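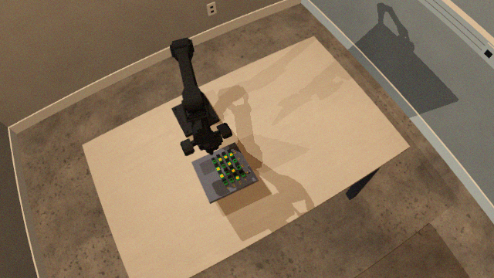
How to Budget for a Tabletop Robot Arm Cell

By Joaquín Retamal

Most first budgets for a small robot cell start with the price of the arm and stop there. The arm is the easy number. Work through the steps below before you ask anyone for a quote, and keep the answers on one sheet.

Step 1. Write down the task

Describe the part, the board or tray it sits on, and where it has to go. Weigh the heaviest part and measure the smallest one. Small parts in a tight grid need better repeatability and narrower fingers than boxes do, and both cost more. If you can't describe the task in a short paragraph, you aren't ready to buy.

Step 2. Simulate before you spend

Build the layout in software first: table, arm, gripper, work board, walls. Put the table at its real height and add the outlets where they are in your room. Then check the following.

Reach to every corner of the board
Clearance for the fingers when they are fully open
Space for the elbow if the arm is near a wall
Shadows on the work area, if you plan to use a camera

Lighting is easy to change in a simulator. Try a harsh light from one side and see how the work area looks with the arm's shadow across it. You may need to add a lamp or a diffuser to the budget.

When we planned the Sivanholm bench, two days in the simulator led us to choose a shorter arm than the one we had penciled in. That covered the cost of the gripper.

Step 3. List everything that isn't the arm

Gripper and spare fingers
Base plate and mounting bolts
Table, rigid enough not to sway
Controller, cables and emergency stop
Camera and light
Guarding, if your risk assessment calls for it
Shipping and import charges
Training

On our last project these items came to almost 50 percent of the total. Ask whether the controller and emergency stop are in the base price. Soltard included both in its quote to us. Brophy listed them on separate lines, so its first page looked cheaper than it was.

Step 4. Get comparable quotes

Send every supplier the same sheet and the same layout file. Ask for the delivery time in writing. Ours ran to 7 weeks, and the table had to be ordered separately from Stukmont. Ask what a replacement gripper finger costs. We paid $300 for a pair, and fingers wear out.

Step 5. Set aside money for changes

The first layout will move. Hold back some of the budget for a different mounting position, longer cables or a second set of fingers. Don't let it get spent on options at the time of the order.

Step 6. Plan the order of purchases

Buy the table and get power in place first. Order the arm and gripper together so the mounting pattern matches. Leave the camera until you have run the task by hand with the arm in position. If your budget year closes in December, work back from the delivery date, and check whether your accounts office counts the order date or the invoice date.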